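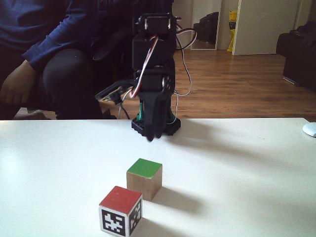 Small black arm, two wooden cubes on a white table

Night truce on Pundov: keep it or drop it?

Print | E-mail
Shares: 2 | Comments: 13

marshwall
The vote on the night truce opens 10th January and I'd like to hear from people before I click anything. For anyone who skipped last season, the truce blocks attacks on villages overnight, server time. Scouting still works and so does sending reinforcements. I play from the West Coast, so the truce covers most of my evening. I log in after dinner and all I can do is queue a granary.

tollgate_ed
Keep it. I played Hastden before there was a truce and I was setting alarms to dodge my army. I'm not doing that again for a browser game.

marshwall
You can dodge before bed, though. Send the army to a friend and recall it in the morning.

tollgate_ed
If you have a friend close enough, and if he has the crop to feed it. I sent around 2,000 spearmen to a neighbor in September and half of them starved because his farms got hit the same night.

Anqi Cai
I lead the defense group for Wan, so I'm biased, but my people quit when they lose a village in their sleep. They don't come back and rebuild. They delete. Then the attackers complain there is no one left to attack.

kettle9
They would quit anyway. On Jandbridge there is no truce and the map is still full.

Anqi Cai
Full of gray villages. Look at how many of those accounts have logged in this month.

kettle9
I have a village there and I do look. My whole corner is active. Maybe yours isn't.

oxcart
Could we talk about the landing time problem? Right now you can send from far away before the truce starts and have it land the minute it ends. Everyone on Pundov does this. So the defender sleeps fine and wakes up to rams. I don't care much if the truce stays, but it should count when the attack was sent as well.

marshwall
That would make long-range attacks almost impossible. Catapults from the other side of the map take more than a day.

oxcart
Then only count it for attacks sent in the last hour before the truce. I posted this in the suggestions section and got two replies, and one of them was about the chat font.

tollgate_ed
I'd vote for that if it was on the ballot. It isn't. The ballot is keep or drop.

kettle9
Drop, then. A shorter truce would have been fine with me — they never offered one.

Anqi Cai
Keep. And please vote from your main account, because sitters' votes don't get counted. We lost a few that way last time.

marshwall
Didn't know that about sitters. I've been sitting my brother's account all week, so I'll tell him to log in himself. Still leaning drop.

oxcart
Does the vote close at server midnight or when the truce starts? The announcement says both.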